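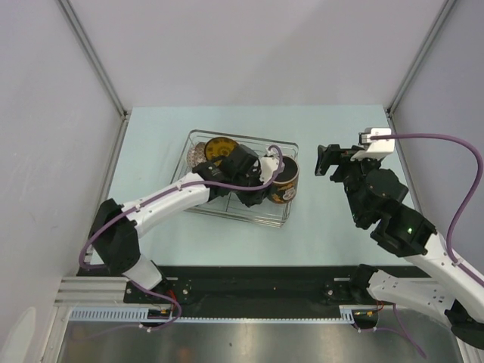

双腕セルの追加購入、予算の組み方について相談
投稿者:kumo_tana

はじめまして。日本語は母語ではありませんので、おかしい表現があれば許してください。
私の会社は小さい部品の検査と箱詰めをしています。今、卓上の双腕セルを1台使っていて、ワイヤーのかごから物を取り出す作業を試験しています。来期にこれを4台まで増やす計画を書くように言われました。
予算の上限は1308万円です。この中にアーム、囲い、架台、制御用のパソコン、予備品を全部入れなければなりません。見積もりはDevusとAravenaの2社から取りました。Devusは囲いまで組み立てて納品します。Aravenaはアームだけですが、納期が短いです。
質問は二つあります。予備のサーボは何個ぐらい最初に買うべきですか。それから、囲いは自分たちで作ったほうが得でしょうか。

返信1
投稿者:nejimawashi

囲いは自作でいいと思います。アルミフレームとパネルなら図面さえあれば難しくないです。うちはAravenaのアームを買って、架台は社内で作りました。
予備はグリッパー側を厚めに。かごの中に手を入れる作業だと、爪や手首を縁に当てる機会が多いので。

返信2
投稿者:shiro_panel

自作には反対です。材料費だけ比べると安く見えますが、組む人の時間が見積もりに入っていません。うちは1台目を自作して、アームの取付板の穴位置を直すだけで12時間かかりました。4台なら同じ寸法で揃うことのほうが大事です。1台ずつ微妙に違うと、教示した位置をほかのセルに移すときに毎回苦労します。

返信3
投稿者:nejimawashi

>組む人の時間が見積もりに入っていません
それは1台目だからでは。治具を作れば2台目から速くなりますよ。穴位置も取付板だけ外注すれば済む話です。

返信4
投稿者:kumo_tana

お二人とも、ありがとうございます。取付板だけ外注するという方法は考えていませんでした。
補足を書きます。写真のセルは、アームが手前の左と右に1本ずつ、長い黒い板に付いています。紫色のケーブルはアームに沿わせていますが、右のほうは上に大きい輪になっています。このケーブルも予備品の表に入れるべきか、迷っています。

返信5
投稿者:yoru_haisen

入れてください。右の輪、腕を上げた姿勢でこの大きさなら、ほかの姿勢でどこまで広がるかを見てから囲いの幅を決めたほうがいいです。右の壁に近そうに見えます。買ってから囲いが狭いと分かるのが一番高くつきます。
それと右のベースの下、前のパネルにケーブルが垂れていますよね。4台並べるなら、人が前を通るときに引っかけない配線の費用も見ておくこと。せっかく櫛形の配線材が付いているのだから、そこに通せばいいのでは。

返信6
投稿者:shiro_panel

対象物の種類は決まっていますか。写真のかごには、黒い缶かマグのような筒と、黄色い平たい円盤が入っていますよね。これだけ形が違うものを同じ爪で扱う前提なら、交換用の爪の予算も別に取ったほうがいいです。UstevineがセットでLetbridge規格の爪を出していて、うちは33個まとめて買いました。単価は下がりましたが、正直多すぎました。

返信7
投稿者:kumo_tana

対象物はまだ決まっていません。今は形の違うものを混ぜて試しています。爪は、決まるまで少ない数だけ買うことにします。
ケーブルのご指摘、助かりました。囲いの幅は、アームをいろいろな姿勢にして測ってから図面に書きます。

返信8
投稿者:nejimawashi

最初から4台まとめて発注せず、2台ずつに分けたらどうですか。前半の2台で直したいところが必ず出ます。

返信9
投稿者:shiro_panel

分割には賛成。ただ、Devusに頼むなら4台分の価格で契約して、納品だけ分けられるか先に聞いてください。別々に注文すると割引がなくなるかもしれません。

返信10
投稿者:kumo_tana

はい、明日の午前にDevusへ問い合わせます。計画書の締め切りは8月なので、それまでにAravenaのアームと外注の取付板を組み合わせた案も作って、両方を上司に出すつもりです。返事が来たら、またここに書きます。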